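Zornden Küchentisch-Set
Arbeitsplatz für einen Tischroboterarm, zum Selbstbauen

Preis: 1.182 Euro (ohne Arm)
Lieferung ab Werkstatt Vosten, Abholung möglich
Stand: 20. Juni 2021

Das Zornden-Set ist aus unserem eigenen Basteltisch entstanden. In der Gemeinschaftswerkstatt Vosten wollten wir einen Roboterarm Küchenkram sortieren lassen, und zwar an einem Platz, den man nach Feierabend stehen lassen kann, ohne am nächsten Abend wieder alles neu einzumessen. Das klappt inzwischen so gut, dass wir den Aufbau als Bausatz abgeben — mit allem, was wir selbst erst beim dritten Anlauf richtig hinbekommen haben!

Was dazugehört
Tischplatte, weiß, 110 x 80 cm
Untergestell, höhenverstellbar, zerlegt
Montageschiene mit Adapterplatte
Not-Halt im Gehäuse, mit Anschlussleitung
Klettbänder und Kabelhalter
Requisitenkiste »Ban« (Kochgeschirr und Spiellebensmittel, Zusammenstellung wechselt)
Bauanleitung auf Deutsch, gedruckt

Nicht enthalten: Roboterarm, Greifer, Rechner, Kamera. Die Adapterplatte kommt ungebohrt, das Lochbild bitte vorher beim Hersteller des Arms nachsehen. Wer es uns bei der Bestellung mitschickt, bekommt die Platte fertig gebohrt.

Zum Aufbau
Zu zweit braucht man einen Nachmittag. Erst das Gestell, dann die Schiene, und die Schrauben der Schiene wirklich erst festziehen, wenn der Arm draufsitzt. Danach kommt die Platte, und dann wird ausgerichtet. Wir haben für die Kanten der Schiene eine kleine Lehre gedruckt, die liegt bei (die Druckdatei gibt es auf Anfrage auch einzeln).

Ein Wort zu den Kabeln. Der Greifer braucht Spiel, sonst zieht es ihm bei jeder Drehung am Handgelenk. Lasst deshalb lieber einen großzügigen Bogen stehen und fahrt einmal langsam alle Endlagen ab, bevor die Klettbänder zugehen. Bei uns hängen die Leitungen frei neben dem Greifer. Für enge Aufgaben zwischen hohen Töpfen würden wir sie näher am Arm führen.

Die Requisitenkiste
Unser heimlicher Liebling! Young-sook Yeon hat sie zusammengestellt und dabei auf Formen geachtet, die einen Greifer unterschiedlich fordern: flache Ränder, runde Früchte, lange Griffe, Flaschen mit schmalem Hals. Eine Flasche im Sieb ist eine wunderbare Anfangsaufgabe, eine Erdbeere neben dem Tellerrand schon deutlich kniffliger. Wir haben mehr als 80 Übungsabläufe notiert, die Liste liegt als Heft bei. Ergänzen lässt sich die Kiste mit allem, was die eigene Küche hergibt.

Passt zu
Wenunis Greiferhalter, beide Größen
Lichtbügel Vosten (einzeln erhältlich, ab Dezember auch in der langen Ausführung)

Pflege
Platte feucht abwischen, keine Scheuermilch. Die Schiene ab und zu auf lockere Schrauben prüfen, vor allem nach schnellen Fahrten. Den Not-Halt vor jeder Sitzung einmal drücken und wieder entriegeln. 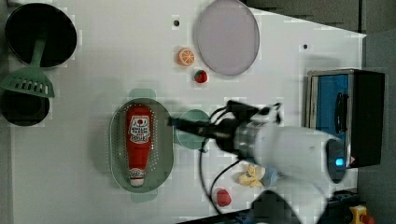 Ersatzteile gibt es einzeln, auch Schrauben und Kabelhalter. Schreibt uns einfach, welche Teile fehlen und ob ihr sie abholen wollt.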